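Home Syllabus Notes Labs Forum Login
Filed under: Lecture Notes / Robot Learning

Notes 3: Imitation learning in sim, two-arm table tasks
Rattana Nuchit, updated 2023-04-04

Quick notes, not a replacement for the lecture. Read before the lab. We stay in sim the whole unit, real arms come in July for whoever stays on.
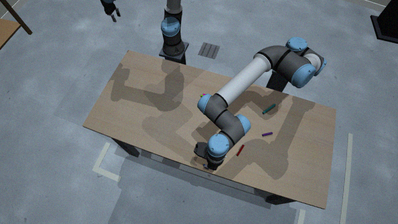
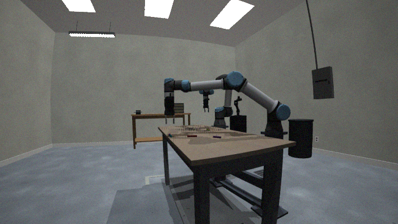 Both renders: the Fimau sim room, two arms and the wooden worktable. Shadows on, which matters later.

Setup
- two arms, parallel grippers, one shared table
- small colored pieces, poses re-drawn every episode
- policy gets camera images + joint positions. It does NOT get object poses. The scripted expert does. Keep this straight, it was the most common mistake on homework 2.

Where the demos come from
Scripted expert called Girkside. State machine: above piece, down, close, lift, over to goal, open. Knows every pose exactly so it rarely misses a grasp. 129 demos kept for the task in this unit. Failed runs thrown out, which is a choice, and we'll argue about it in lecture 4.

Problem with a scripted expert: it is too clean. Always the same approach height, same speed, always straight down. Student never sees what to do from 3 cm to the left.

Behavior cloning, recap
Policy pi(a | o). Minimize the loss between the policy's action and the expert's action over the demo set. That's all, supervised learning. Trouble is at test time the policy picks its own states. Small error -> slightly odd state -> bigger error. Compounds with horizon T, worst case grows like T squared (derivation on the board, copy it down).

Two arms makes it worse
- action vector doubles
- a late arm puts the OTHER arm in a state the data never had
- one arm blocks the camera's view of what's underneath. In the first render there is a tiny pink and green thing by the elbow of the near arm, partly hidden. A policy with that view only gets part of it.
- waiting. Expert waits for the other arm, the images hardly change, policy learns "stay still" and then stays still forever. Check for this first when your rollout freezes!

Fixes we cover

1. Noise injection. Perturb the expert's action when you execute it, but label with the clean action. Cheap. Gives you recovery data for free. Too much noise and the expert drops pieces, too little does nothing. Tune it.

2. DAgger. Roll out the policy, ask the expert what it would have done in those states, add to the set, retrain. Easy in sim, Girkside can be queried at any state. Painful with a human labeler. We run 3 rounds.

3. Action chunking. Predict the next k actions, not one. Fewer decisions so less compounding, also helps with the waiting problem. Cost: slower to react inside a chunk. Lultutura (the codebase for the lab) has this on by default, turn it off for your baseline or the comparison is meaningless.

Result to know
Plain BC on 129 demos vs BC + noise + chunking, same demo count, same network. 70 evaluation episodes each, seeds fixed. The plain one mostly reaches the piece and then closes to early or beside it. The combined one finishes the task far more often. Your numbers will differ by seed, so report the spread over seeds, a single run isn't a result.

Shadows
Look at the table top in the first render, arm shadows all over the left half. Srisuk variant of the room has them off. Train with shadows off, test with on, and success drops. Why: encoder picks up dark patches near the pieces as a cue, or treats them as an object edge. Randomize light direction and intensity. Randomize camera pose too, the second render sees both arms and most of the room, and a policy trained on one view shoud not be expected to work on the other.

For the lab
- baseline BC, chunking off
- add noise, 2 levels, plot both
- one DAgger run, plot success vs round
- save rollout video of at least one failure and say WHICH kind: missed grasp, freeze, collision between arms, wrong piece
- write down the seeds

Board derivation is examinable. Srisuk part is not.

Next time: throwing out failed demos, and whether we should.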